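The man from Dallico had sworn the arm would need nothing until October. It had needed Theano twice since lunch. She reset the wrist, typed in 400 because the manual said 400, and sent it after the ketchup once more.

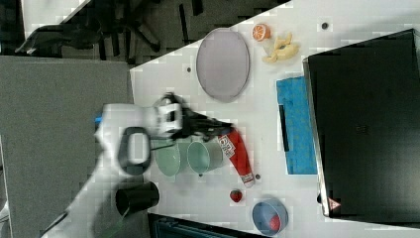 Khôi Khương wanted to know if she had tried 20, like the people at Dirton did. The manual was written by someone who had never met a bottle, in his view.

Theano had not tried 20. She didn't believe in 20 either — it was only a smaller number to be wrong with.

"And the fingers?"

"New ones. Part 106. They cost more than my car."

She typed it in anyway and put her thumb near the stop button. The arm started down towards the table, and she kept the thumb where it was.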